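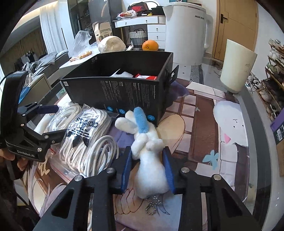

Chapter 7: Small Things and What We Ask of Them

Before you begin this chapter, turn out your pockets or your bag and put whatever you find on the table. Most people have at least one object in there that does no work at all. It might be a charm, a lucky coin, a pebble from a beach, or a keyring that long ago parted company with its keys. Keep it beside you while you read, as we shall come back to it more than once!

In the last chapter we looked at large possessions, the houses and carts and cooking ranges that turn up in wills and tax lists. Those are fairly easy for a historian to follow, as somebody thought them worth writing down. Small things are another matter. They cost little, they get lost down the backs of chairs, and hardly anyone records them. Yet when people are asked what they would be sorry to lose, it is very often the small things they mention first (and some of them go on mentioning them for a good long while).

The best evidence we have for this chapter comes from the Potavell survey, which Rosalind Hutchins and Thaddeus Iwasaki carried out among the households of a single town. They collected 387 short accounts of keepsakes, each one written by the owner in his or her own words, and they were wise enough to leave the spelling and the grumbling alone. You will find 16 of these accounts at the back of the book. Do read them all if you have an evening to spare, though only the first few are needed for the exercises.

One of my favourites is from Verna Park, who wrote about a felt mouse given to her when she started her first job. She did not much like it at the time. It hung from her work bag for 27 years, lost its tail, was mended with the wrong colour of thread, and by the end she could not have told you whether she was fond of the mouse or of the years it had hung there. That muddle is worth our attention. When we say that an object "means something", we may be talking about the thing itself, the person who gave it, the place where it was bought, or simply the habit of having it near, and most owners slide from one to another without noticing.

What this chapter covers

We start with gifts, and with the awkward business of gifts nobody wanted. From there we move on to souvenirs and the shops that sell them, with a visit to the harbour stalls at Sterkness. The third section deals with charms and luck, where I have leaned heavily on Benoît Mallet's notes and have tried to be fair to people who say they don't believe in such things but carry them all the same. The last section asks how a museum should label an object whose whole value lay in somebody's head.

Words to know

Keepsake: an object kept for the sake of a person, place or time.
Souvenir: a keepsake bought or picked up on a journey.
Provenance: the record of who has owned a thing, and when.

7.1 The trouble with gifts

A gift arrives with a string attached, even when the giver would be quite hurt to hear you say so. Think of the last present you were given and did not care for, and of where you put it afterwards.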